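Gloved five-finger hands vs parallel jaws for two-arm crate work

Forum > Manipulation hardware > End effectors

deoksu_y
Posted 09:14

We are comparing end effectors on a two-arm cell and I would like a sanity check before I write it up. Fixed parts: two white arms, a table and a blue plastic crate. Variable parts: the hands. Set A is the Grudau five-finger hand with a black knit glove over it. Set B is the Flallis parallel jaw, 118 mm stroke, rubber pads.

The task is a two-handed lift of a light object out of or over the crate. One hand takes each end, and the object is held at whatever angle the operator ends up with. Control is the same Lendeo teleop controller for both sets. Each arm has a wrist camera, and there is one fixed camera on the table.
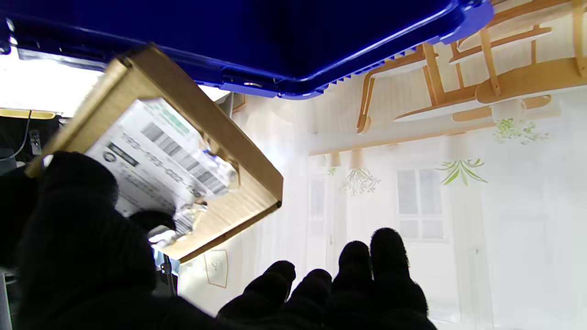 My main complaint with Set A is the wrist view. The glove fills a large share of the lower left, it is out of focus at that range, and the black knit has very little contrast between one finger and the next. With the jaws I can at least see both pads. On open cardboard trays, though, the hand wins easily. A thumb on the edge and a finger under it holds the wall without crushing it. The jaws need the force limit turned right down, and then they slip.

Has anyone tried a lighter glove?

mestrella
Posted 09:51

Tried light grey. It helped the segmentation and marked up within a shift. We went back to black and put a strip of white tape across each knuckle.

I don't agree that the wrist view is a fault of the hand. It is a fault of the mount. Move the camera out along the flange and you get the fingertips back. You also get the cable in shot, so pick one.

owusu_bench
Posted 10:20

Moving the camera out adds a lever arm, and on a cheap bracket it shakes. I would sooner change the lens.

On the gloves: are they there for grip or for looks? We measured bare fingers against knit on cardboard and the knit was better. On smooth plastic it was worse. If your crate rim is glossy, test that separately.

deoksu_y
Posted 10:38

Grip, and keeping dust out of the joints. Noted on the rim. So far we only pick the contents, so the hands should not be touching the crate. I will add a rim test.

@mestrella what did the tape do to finger travel?

mestrella
Posted 10:55

Nothing I could measure. It peels after 300 cycles or so if you put it on the knit directly. Stitch it.

My bigger question is your choice of object. A tray has a thin wall to pinch. A solid block does not, and there the jaws should come out ahead, as long as it fits the stroke. If you only report trays you are handing the result to the hand.

deoksu_y
Posted 11:32

Fair. There is a block in the set as well. Left hand over the top of the upper end, right hand under and around the lower end, block held at a slant above the crate. The fixed camera is much more use than the wrist for this one -- you can read both contacts and the crate rim in a single view.
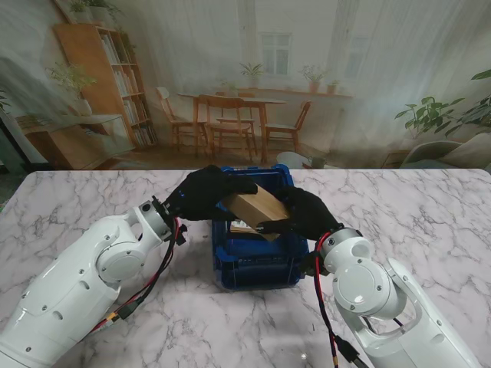
Settings for the block trials

Controller: Lendeo, position mode, force cap on
Trials per end effector: 29
Operators: 2, swapped halfway
Views logged: both wrists, one fixed

owusu_bench
Posted 11:58

Swapping operators halfway confounds practice with operator. Alternate them trial by trial. It takes longer, but you will be able to defend it.

I would also drop position mode. With two arms on one rigid block, any disagreement between them goes straight into the wrists. The tray flexes and hides it.

mestrella
Posted 12:10

Second the alternating. Disagree on position mode. The cap deals with it, and compliance on that controller drifts when the arms are well extended.

deoksu_y
Posted 12:26

Alternating it is. I will run the block in both modes and post the wrist torques. Glove stays black for now, stitched white strips on the knuckles.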